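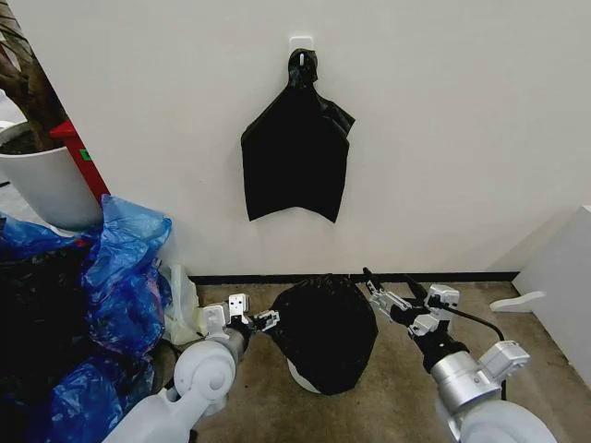 Why does the planner not just close the grippers when the camera sees black plastic? A student asked this by e-mail after the first lecture, and it is a good place to begin these notes.

Handout, unit 4: Perception and planning for thin plastic bags

Our working task is the bin with its black bag. A second black bag hangs on the wall directly over it, so a color threshold gives you two candidates and often joins them into one. In the Zutwood simulator this problem is hidden, as every object there arrives with its own label.

1. Segmentation
Use depth together with color. The bag on the bin bulges outward, the hanging one lies flat against the wall. The training set in the course folder has 2,916 masks, made in May with the Tuvley annotation tool. Please do not edit them in place – copy first.

2. Choosing contact points
For a covered round bin we look for two points on opposite sides, one for each arm. Folds give false edges. Reject a candidate if its surface normal changes too much between neighboring pixels. The threshold is in the file Zodov_params, and I keep it at the default value.

3. Control loop
The arm controller runs at 50 Hz, the perception node at 10 Hz. Between two perception updates the controller must hold the last target, and it must not extrapolate. Last year several groups did extrapolate, and the fingers went past the plastic.

4. Collision model
Treat the cabinet and the wall as rigid boxes. Loose bags on the floor are soft, but keep them in the model with a small margin.

Reading: Jayawardena notes, chapter on deformable objects, without the proofs.

Homework: write the rejection test of section 2 and run it on 10 masks of your choice. Send the code and one page of comments – plots are welcome.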